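Plullell House, shared lounge and laundry corner
November walk-through, with comments

1. Exits and walkways. OK
Both doors open fully and the hall was clear at 5 in the afternoon, which is when everybody comes in with bags and boots, so well done all! The runner by the kitchen door still curls up at one corner. Fresh tape, please, before somebody's grandmother finds it.

2. Dryer and lint. Needs attention
The Nokier dryer had a good thick blanket of lint in the trap. I know it's the dullest job in the house, but please empty it after every load (yes, even the tiny ones). The vent hose at the back is sound and the clamp is tight.

3. Space heater. OK with a reminder
Keep 30 inches clear on all sides, curtains included. Cord is in good shape and goes straight to the wall outlet.

4. Smoke alarm. OK
Tested, very loud, apologies to upstairs.

5. Sofa and soft furnishings. Tidy up
The gray seat fabric is smooth and I'm happy with it, and the legs don't wobble. My one grumble is clothing on the seat. I love a red and white STL number 3 as much as the next person, but a jersey belongs on a hook or in the Tinik basket by the door, where it can't slide down and end up near the heater. Check under the cushions while you're there, too, for chargers and pens.

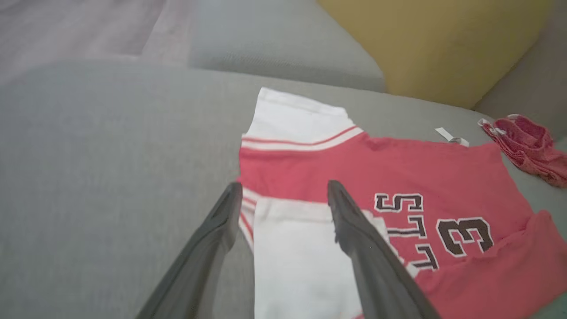
6. Lamps and cords. One repair
The reading lamp flickers when you nudge the switch, so I've unplugged it and tied a note on. Please leave it off until the new switch is fitted. The power strip behind the bookcase is fine, with nothing daisy-chained onto it this time, thank you!

7. First aid box. Restock
Low on small bandages and the burn gel is past its date. Everything else is present.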